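Calvo Hand-Held Gripper
Skerkbridge data collection tools

Calvo is a gripper you hold in your own hand. You squeeze the trigger, the fingers close, and the tool records what it sees and how it moved while you did the job. Those recordings become examples for a learning system, and later a robot arm fitted with the same fingers can try the job for itself. We have been building and rebuilding this thing for a long time and we still get a kick out of picking it up!

The idea is simple enough. Teaching an arm by steering it from a desk is slow, and people get stiff and careful when they do it. Give the same people a tool they can carry to the table and they start moving the way they normally move. They reach in at odd angles, they nudge a thing before grabbing it, they change their minds halfway. All of that is worth having in a training set.

What it's good at

Calvo was made for everyday objects in everyday rooms. Bottles, boxes, cords, clothes, dishes, whatever is lying on the table. The wide view is a big part of it. The lens sits behind the fingers and looks out past them, so every recording holds the fingertips and the things you are reaching for, plus a good deal of the room (ceiling included, if you tip the tool far enough). We went back and forth on this. A narrow lens gives a crisper look at the object, but the wide one helps the tracking software work out where the tool is, and it keeps the target in sight on the way in.

The fingertips are soft black pads with ridges on the inside, and they are our favorite part. Sixten Wallin drew the first set on the back of a shipping label and the shape has hardly changed. They give a little when they meet a corner, so a slightly crooked grab still holds. They slide off for washing and slide back on, no tools needed. 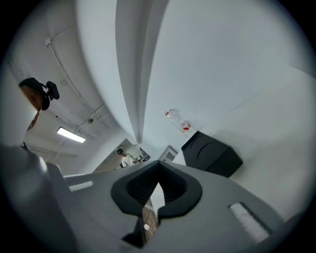

Clear plastic used to be the thing we dreaded. It picks up every reflection in the room and it gives way as soon as you press on it, so early recordings were full of hesitant little pokes. The answer was mostly more practice and more variety. Ramiro Zabala, who looks after our collection sessions, now mixes clear and dark items on the same surface and asks people to switch between them without tidying up first. A messy table makes for better examples than a neat one. He also likes to change the starting pose of the tool every few takes - high, low, tilted right over on its side - so the system doesn't learn that every job begins from the same spot.

Recording with it

A take starts with one press of the thumb button and ends with another. A short buzz in the handle tells you it has begun. If you fumble, keep going! A recovered grab is a useful example, and you can mark it as such afterward in Ganard, the review program that comes with the tool. Ganard plays each take back beside the path of the gripper and the opening of the fingers, and lets you trim the ends or throw the take out.

Our own reference set, recorded at the Fedidholm workshop, has 3148 takes in it and ships with every Calvo. Use it as a starting point, or just to see what a decent take looks like.

Some habits that have served us well:

Wipe the lens before each session.
Do a slow sweep of the room before the first take so the tracking can settle.
Leave the ordinary lights on and don't bother with extra lamps.
Swap operators often. Two people never pick up a bottle quite the same way.

Details

Finger opening: 96 mm
Fingertips: soft black pads, ridged inside, removable
Lens: wide view, fixed focus
Battery: 7 hours of recording
Charging: USB-C, cable included
Left or right hand: both
In the box: gripper, 10 spare fingertip pads, calibration card, charging cable, Ganard license, Fedidholm reference set

Questions we get a lot

The arm mount is sold separately. It takes the same fingers and the same lens position, so what the robot sees lines up with what was recorded by hand.

You can collect with several Calvos at once in the same room. Give each one its own name in Ganard before you start, or sorting the takes later will be a chore.

Older fingertips fit the current body. The current ones do not fit the first body, sorry.

Page updated 29/06/2022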